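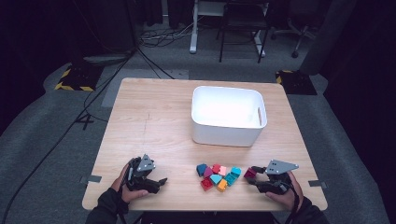 4. Setting Up Your First Match

Now for the fun part! Your squad is loaded, your club colors are picked, and you're ready to score a game live with Tira Match Log. Set aside a few minutes before kickoff the first time you do this. After that you'll fly through it.

Before you start: finish Section 3 (Adding Players). A match can't be opened with fewer than seven players on either side.

1. From the home screen, tap Matches, then New Match.

2. Choose the competition. League, cup and friendly games are kept in separate tables, so pick carefully here. You can change it later, but only until the final whistle is logged.

3. Type the opponent's name. If you've played them before (say, Forsyth Rovers in last August's friendly), the app offers the name after three letters and brings in their old lineup too. It's a great time saver!

4. Set the length of each half. The default is 45 minutes. Youth leagues will want to change this.

5. Drag your starting players onto the field. Anyone left over goes to the bench.

6. Tap the armband icon and choose a captain.

7. Press Kick Off when the referee blows the whistle. The clock starts right away.

Note: Pressed it too early? Hold the clock for two seconds and choose Reset. Nothing you entered in steps 1 to 6 is lost.

Logging a goal

1. Tap Goal, then the scorer.

2. Tap the player who made the pass, or No Assist.

3. Pick the type: open play, penalty, free kick, header or own goal. Free kicks get their own chart at the end of the season, and it's a joy to look through if you have a player who can bend one in.

For an own goal, tap the player who put it in. The app gives the point to the other team and leaves that player's scoring total alone.

CAUTION: Don't close the app during a shootout. Kicks are saved only when the shootout ends.

Storage

Each club account holds 200 matches and 2860 logged events. When you get near either limit, a yellow bar shows up on the home screen. Export your older seasons under Settings, Archive, and then clear them.

Error 253 means the match clock is still running on a second device. Stop it there first, then tap Retry.

Next: Section 5, Substitutions and Cards.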